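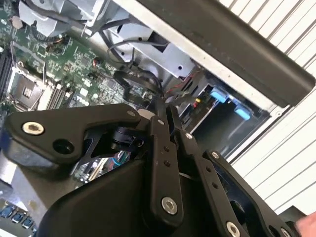

Inside a desktop computer case.

Keeping office computers for longer

This post sets out my views on how long a small organisation should keep its desktop computers, and on the steps that ought to be taken before any of them is sent away. The views are my own and do not represent the policy of any employer, past or present.

For many years the usual practice in the offices where I have worked was to replace every desktop on a fixed date. The date was set by the length of the warranty. Little attention was paid to the condition of the machine or to the work it was expected to do. A computer used for letters and spreadsheets was treated in the same way as one used for large drawings, and both left the building on the same lorry.

When the Onwood office reviewed its equipment in June, the register listed 191 desktops. Many had 8 GB of memory and an ordinary hard disk, and staff had reported them as slow. It was decided that a number of these should be given 16 GB and a solid state drive before any order for new machines was approved. Phúc Hoàng prepared the schedule and kept the register up to date, including the location of each machine, which had not been recorded properly when the Eskildsen building closed.

Users were asked to save their files to the shared drive by the end of the working day. Those who use the Udent accounts package were given a separate date, as the package must be registered again whenever the drive is changed. This caused some delay and should be allowed for in any similar plan.
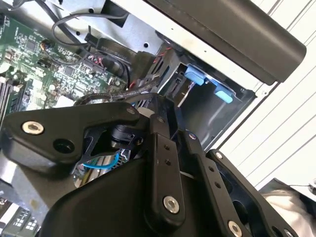 Should an older desktop be upgraded if it cannot run a supported operating system?
It should be withdrawn from the office network, and money should not be spent on it unless a suitable offline use has been agreed in writing.

Where a machine can be kept, the work should be costed in full. The price of memory is small compared with the time of the person who fits it, and it is sensible to deal with dust, worn fans and loose cables during the same visit. I would also ask that the old drive be labelled at once with the number of the machine it came from. Unlabelled drives in a drawer are a risk to the organisation and a nuisance to whoever inherits the drawer.

Parts from withdrawn machines may be retained, within reason. Power supplies, memory and cables are worth keeping where other machines of the same model remain in use. I do not recommend keeping more than 20 spare items of any one type. The store room at Onwood held network cards for a model of computer which the office no longer owned.

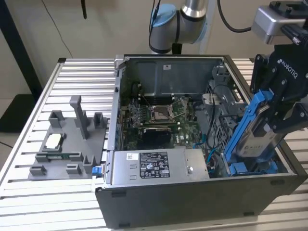

Disposal and records

Every machine leaving the premises should have an entry in the register showing its number, the date of removal and the name of the person who authorised it. Drives should be wiped or destroyed before collection, and the certificate should be filed with the entry.

Monitors and keyboards may be offered to staff on the usual terms. The form is the same one used for surplus furniture, with the second page left blank.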